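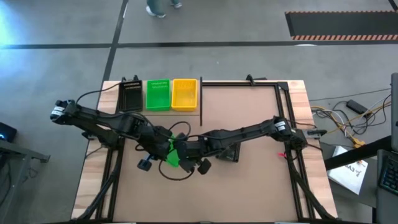
Figure 1. The work surface, with the row of baskets along its far edge and a bright green item held above the middle of the table.

4. Baskets, colour and the layout of the sorting table

Last updated: 9/5/24

4.1 Arrangement of the containers

The layout adopted for the present work places three baskets side by side along the back of the work area, in the order black, green, yellow from left to right. The order was fixed in April, following a trial period in which the baskets were moved between sessions, and it has been kept for all results reported in Section 5. The baskets stand on a light wooden surface, and the working area in front of them is left for the items that are to be put away.

The choice of open-sided baskets followed an earlier comparison with closed tubs. Closed tubs hid their contents from the side, and it was necessary to look into them from above to establish whether an item had been placed correctly. Slots and mesh allow a partial view of the contents from most positions at the table. They also introduce a difficulty, in that thin or soft items may catch on the rim or pass partly through an opening. An item caught in this way was recorded as "placed with fault" if any part of it remained outside the basket at the end of the trial.

Colour serves as the only label. No written or printed sign was fixed to the baskets, and the instructions for each task refer to them by colour alone. In the Sonell task set, small household items are assigned to the basket which matches them most closely in colour, with the black basket receiving everything that matches neither of the other two. In the Plaka task set, the assignment is by kind of item and the colour of the item is to be ignored. The second set was expected to be the harder of the two, as a green item may properly belong in the yellow basket, and the results in Section 5 bear this out.

4.2 Raised and level positions 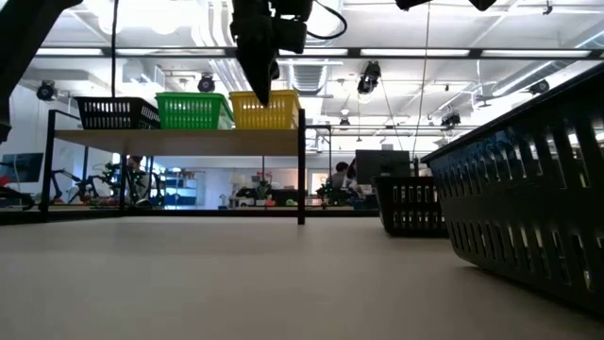
The height of the baskets relative to the items has a marked effect on how tidying is carried out. When a basket stands on the same level as the items, a light object can be pushed or dragged up to it before being lifted over the rim. When the basket stands on a shelf, the object has to be lifted clear at an earlier point and carried, and any loss of hold results in a drop to the surface beneath. Both kinds of error were recorded, but they were not combined, for the reason that a dropped item can usually be picked up again from where it lands, while an item pushed against the side of a basket often comes to rest in a position from which it is hard to recover.

A raised row also keeps the lower surface available for further containers. Larger baskets may be used there as a source, from which items are taken one at a time, or as a holding place for items not yet assigned. The Ogundipe protocol, which we follow in this respect, requires that source and destination baskets be distinguishable by position even where they share a colour. A black basket on the shelf and a black basket on the table are therefore treated as separate locations in the written instructions, and are named "upper black" and "lower black" in the record sheets.

Spacing within the row was kept close. A wider gap was considered, and would have reduced the number of items resting across two rims. It would also have made the row longer than the part of the table which can be reached comfortably, and the outer baskets would have been at a disadvantage. The final arrangement is a compromise and is not claimed to be the best possible.

4.3 Items and resetting

The full record contains 373 trials. Items were chosen to be light and small enough to be put into any of the baskets without being folded or turned on end. Rigid and soft items were both included. Soft items were laid out flat or gathered loosely at the start of the trial, and the starting condition was noted, as it was found to affect the time taken to obtain a firm hold.

At the end of each trial the baskets were emptied and the items returned to their starting places. The baskets were then set back against the marks agreed for the session. Small shifts in the position of a basket were common after soft items had been removed from it, particularly with the lighter baskets, and in two of the sessions the row was found to have moved far enough to require the affected trials to be repeated. Only the repeated trials are included in the total given above.

Lighting was left at the normal level for the room. The Stevham checklist was completed before each session and covers the order of the baskets, the placing of the items and the removal of any loose material from the working area. A session was not begun until every entry had been marked.

4.4 Limits of the arrangement

The layout described in this section is a simplified form of household tidying. Containers in a home are seldom set out in a single row, and their colours seldom carry meaning. People also change their minds as to where an item belongs, and may keep a doubtful item aside until the rest have been dealt with. The lower basket allows a limited form of this behaviour in the Plaka set, although it was used for the purpose in only a small share of trials. Further work should consider containers with lids, and rows in which the order is altered between one item and the next.

We use cookies to remember your reading preferences and to measure use of this site. By continuing to read, you accept their use.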